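Notes for the small kitchens talk, May 30, 2020

Slide 1. Hi everybody. I've got 13 minutes, so I'll talk fast – wave if I lose you. Tonight is about using a kitchen you already have. Start with the walls, because walls are free storage! A pegboard takes anything with a hook or a jaw, clamps included.
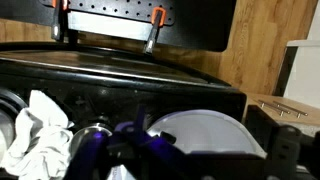 Someone at the Oltum library talk told me that pegboard only works if you draw outlines around the tools, otherwise it all migrates in a week. I've never drawn one. Try it and write to me.

Slide 2. Counters next. Mine used to hold everything I owned (sorry, Mom). Now the rule is that it stays out if I use it every day, so the coffee maker stays and the waffle iron lives in the closet.

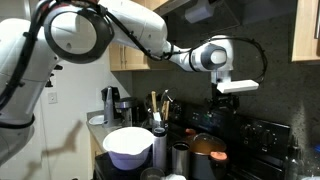

What about the hood light, do you leave it on? Only while I cook, and then it's off with the knobs.

Slide 3. Lids! I had 3 that fit nothing at all. Get glass ones if you can, so you're not lifting them every minute to peek,

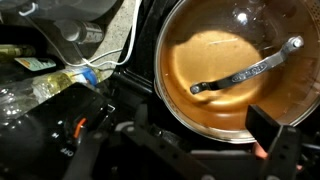
and keep each lid with its own pan, even if the stack gets taller. Then pass along the orphans – the Igwe Street swap shelf takes them. Pause here for lid stories, there are always lid stories.

Slide 4. Last bit, the spoon crock. Tip yours out tonight and put back only what you've cooked with in May. (Drink some water. Slow down.)
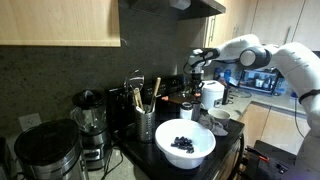
*Spoon and spatulas in the crock, blueberries in the white bowl.*

Thank the Tekley folks for the room, then questions.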